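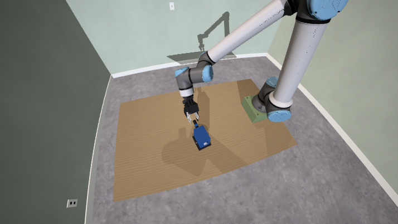
Drustau Handheld Teach Kit
Item in stock — ships from Veltport

Show the arm the job once or twice, save it, play it back. No code. The Drustau kit does both kinds of teaching: grab the wrist and walk the arm through the move (hand guiding), or stand off with the remote puck and drive it from there. Switch between the two mid-task, it keeps one recording.

What you get
Remote puck with wrist strap
Hand-guide handle, clamps above the gripper
Teach box, power supply, 8 ft cable
Vakulenko practice room (simulator), 2 seats
Quick start card

Practice room first. Please. It's the same puck and the same buttons, only the arm is simulated, so a bad approach costs you nothing. Comes loaded with a pick task on a wood table, small blue part, two-finger gripper. Most people get the approach wrong the first few tries — coming in too fast, fingers not lined up with the part — and it's better to get that out of your system before you're on real hardware.

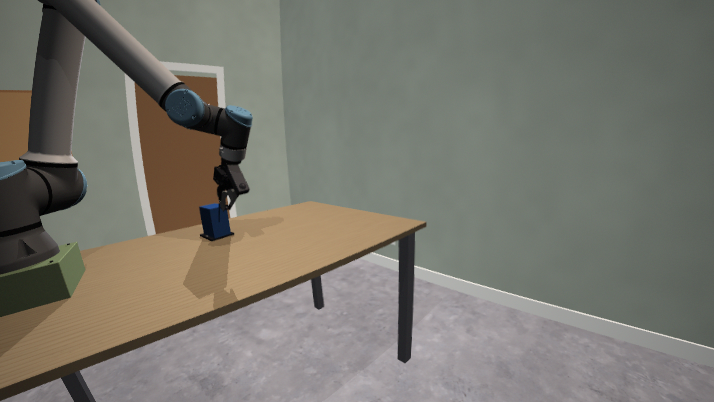

Slow mode is the long button on the side. Hold it for the last bit of the move and puck travel gets scaled way down, so a big hand motion is a tiny tool motion. Let go and your back to full speed. You can set the ratio in the teach box under Motion.

Recording
Press once to start, once to stop. Gripper open and close get saved as their own steps so you can move them later without redoing the whole path. Box holds 3,000 demos. Trim the dead time off the front and back before you save, playback wont do it for you.

Camera views
Room view, table view, wrist view. Flip with the thumb wheel. Wrist view is the one to use for lining up the fingers.

From buyers

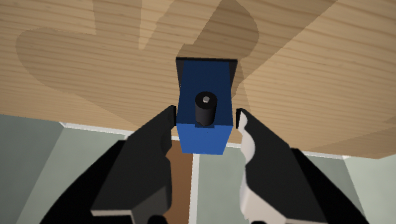
Trerkatska wrote in to say they taught 80 picks over one Sunday with the puck and only went back to the handle for the awkward angles. They'd like a longer cable. Longer cable is coming, sold seperately.

Returns: unopened only on simulator seats. Everything else, box it up and send it back to Veltport.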